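The Stuck Release: Tracking Down a Gripper Fault in Simulation
Project report, Robot Manipulation Lab, Villanueva
Keerthana Shetty

1. What we set out to do

I wanted a robot that could sort toy-like groceries in a kitchen sink, and I wanted it badly enough to spend most of November in front of a simulator! The task sounds tiny. Pick an object, move it, let go. We ran it in the Zudari kitchen set with a policy I trained myself, and the picking part was good almost from the start. Letting go was where everything fell apart.

2. The fault

Out of 179 test runs, 20 ended with the gripper refusing to open. The policy sent the open command, the log showed the open command, and the fingers stayed shut until the run timed out. It happened most with the eggplant, which is long and slips into the hand at an angle.

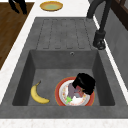 Remedios Iglesias read my first draft and wrote that I was blaming the policy too early. If the command is in the log and the fingers don't move, she said, then look at the contact solver first, and please stop retraining until you have. I had already retrained twice by then (sorry, lab GPU).

She was right, and checking it was the most fun I had all semester. I replayed every failed run one step at a time with the contact forces printed out. In the stuck runs the finger pads had sunk a little way into the object's mesh during the grasp. The solver pushed back so hard that the finger joints hit their effort limit, and my controller had a safety rule that froze the hand whenever that limit was reached. So the rule I wrote to protect the fingers was the thing holding them closed. I laughed out loud when I saw it - then I went and read the rest of my safety code very carefully.

3. Second problem: the arm after a freeze

The freeze only covered the hand. The arm kept following its path, so in 7 of the stuck runs it carried on to the next target with an object still clamped. On a real robot that could mean a dropped dish or a hit faucet. I changed the rule so a freeze stops the whole arm, and every run has to begin with the hand clear of the sink.
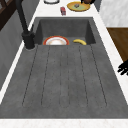

Source: simulator render, K. Shetty / Villanueva project archive

4. The fix

I lowered the closing force, cut the physics time step, and let the open command through even at the effort limit. Closing further is still blocked. With those changes I repeated the 20 bad starts and the hand opened in all but one. That last one is a different bug - the pads catch on the rim of the plate - and I haven't solved it.

5. Still to do

Try the new rule on the arm in the Skindthorpe workshop, at low speed, with someone on the stop button. Log joint effort by default. Rerun the full set with five new random seeds.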